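Gukis
Beds and daybeds / Daybeds / Nerano

Nerano Daybed

Solid ash daybed with pull-out second bed
$1,390
Made to order. Mattresses sold separately.

Finish: Clear oil / Gray oil / Black stain
Back: Left / Right / No back
Lower bed: With / Without

Add to cart
Save for later

Overview

The Nerano is a twin-size daybed with a second bed stored underneath. It is made for rooms that have more than one job: a study that has to take a guest, a child's room where friends stay over, a small apartment where the bed is also the sofa. The frame is solid ash, with joints that are glued at the corners of each end panel and bolted where the panels meet the long rails. The bolts are covered by wooden caps on the outside and left open on the inside so you can reach them with the supplied key.

The lower bed rolls out on four casters and has folding legs. Pull it out, lift the front edge until the legs drop, then do the same at the back. Once raised, it stands level with the upper bed and the two can be pushed together or left apart. It takes a standard twin mattress up to 9 inches thick. A thicker mattress will fit on the upper bed without trouble but will catch on the rail if you put it below.

Hanane Salem designed the Nerano after a few years of working on our sofa line. The first version had drawers instead of a second bed. Customers who came to the showroom kept asking whether a mattress would go in there, so the drawers were dropped and the side rails were raised slightly to make room. The drawers are still available as a separate part and fit the same opening.

Details

Frame: solid ash, oiled or stained
Slats: birch, held in a cotton strap, 14 per bed
Upper mattress size: twin, 38 x 75 in
Lower mattress size: twin, 38 x 75 in, maximum thickness 9 in
Outside length: 79 in
Outside depth: 41 in
Seat height without mattress: 15 in
Casters: rubber tread, two locking
Hardware: zinc-plated steel
Assembly: two people, one hex key (supplied)
Weight limit, upper bed: 321 lb
Country of manufacture: Estonia

The weight limit is for the upper bed with all slats in place and evenly spaced. The lower bed is meant for sleeping, and we ask that it not be used as a bench while it is raised, as the folding legs are not made for someone dropping onto the edge.

How it is made

The Nerano is built in the Kütt workshop, which has made our wooden frames from the start. Boards are dried, cut to rough length and left to rest before they are planed. End panels are made from staves glued side by side. Some color difference between staves is normal with ash, and the clear oil shows it more than the other two finishes do. If you want an even tone, order the black stain.

Ignacio Urquijo runs the fitting room, where every frame is put together once, checked for square, and taken apart again for packing. Rails are marked in pencil on the inside face with a letter that matches the end panel they were fitted to. Please keep the marks if you can. They make it much easier to put the bed back together after a move.

The folding legs were tested on a rig for over 3,000 openings before we settled on the current hinge. An earlier hinge was quieter but wore at the pin. The one we use now makes a click when it locks. If you do not hear the click, the leg is not fully open.

Daytime use

With the back fitted and three or four large cushions, the Nerano is deep enough to sit on with your legs up and shallow enough to sit on normally if the cushions are firm. Without the back it can stand in the middle of a room or under a window. Many buyers use the top as an extra flat surface during the day, for folding clothes, sorting papers, wrapping presents in December or going through a box of small things. A medium or firm mattress is better for this than a soft one, and a tightly woven cover is easier to brush clean than a knitted one. 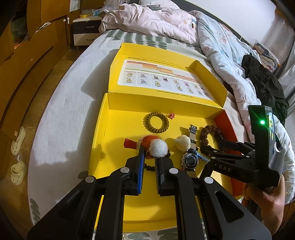

An open yellow box on a bed, with a white pom-pom.

Covers and cushions are not included. The Clerow cover is cut to fit a twin mattress between 7 and 9 inches thick and has box corners and a zipper along the back edge. It comes off for washing and can go in the dryer on low. Fitted sheets from any maker will work on both beds, though a deep-pocket sheet will bunch under a thin mattress and may get caught in the casters when the lower bed is pushed in.

Choosing a mattress

We recommend a mattress of the same thickness for both beds if you plan to push them together. Foam and latex both work well on the birch slats. A spring mattress is fine on the upper bed. On the lower bed, check the true thickness with a tape measure before ordering, since many spring mattresses are sold with a rounded-down figure that leaves out the quilting.

Allow at least an hour for a rolled foam mattress to open, and a full day before it is slept on. Do not push the lower bed back under the frame while a new mattress is still expanding.

Assembly

The daybed arrives in three cartons: end panels, rails and back, and lower bed. The lower bed comes assembled. The rest takes two people under an hour.

Lay the end panels on a blanket with the bolt holes facing up. Find the two rails with matching letters and start all the bolts by hand. Stand the frame up, set it where it will stay, and tighten the bolts in turn. Roll out the slats and fasten the first and last slat with the short screws. Fit the back last. Tighten everything again after two weeks, and then once or twice a year.

On an uneven floor, turn the adjustable feet until all four touch. A frame that rocks will loosen its own bolts over time.

Leave 42 inches of clear floor in front of the daybed for the lower bed to come out. A low-pile rug is not a problem. On a thick rug the casters will drag, and it is easier to stop the rug short of the frame.

Care

Dust with a dry cloth. Wipe spills right away with a damp cloth and dry the wood afterward. The oiled finishes can be renewed at home: sand lightly along the grain with fine paper, wipe off the dust, rub in a thin coat of oil, and take off what has not soaked in after fifteen minutes. Spread oily rags flat outdoors to dry before you throw them away. The black stain should not be sanded. Small scratches can be touched up with the pen in the hardware bag.

Keep the daybed away from radiators. Ash moves with the seasons, and a hairline gap between staves in winter will usually close by summer.

Delivery and returns

Frames are made to order and leave the workshop in six to eight weeks. The carrier will call to set a delivery window. Standard delivery is to the front door or building lobby. Delivery to the room can be added at checkout, and includes taking away the cartons if you ask for it.

Check the cartons before you sign. If one is crushed or torn, write that on the slip and send us a photo. You can return an unassembled daybed within 30 days. Return shipping is paid by the buyer unless the item is damaged or wrong. Parts, including single slats, casters and legs, can be ordered at any time from the spare parts page.

Questions from customers

Can the back be switched to the other side later?
Yes. Both rails are drilled. The unused holes are covered with caps.

Will the drawers and the lower bed both fit?
No. They use the same space.

Can I buy the lower bed on its own?
Yes, if you already have a Nerano frame. It is too tall to go under our other daybeds.

Is the wood treated with anything besides oil?
The clear and gray versions are oil only. The black version has a water-based stain and a matte topcoat.

Goes with this

Clerow mattress cover, twin
Nerano drawers, pair
Touch-up pen, black
Spare caster set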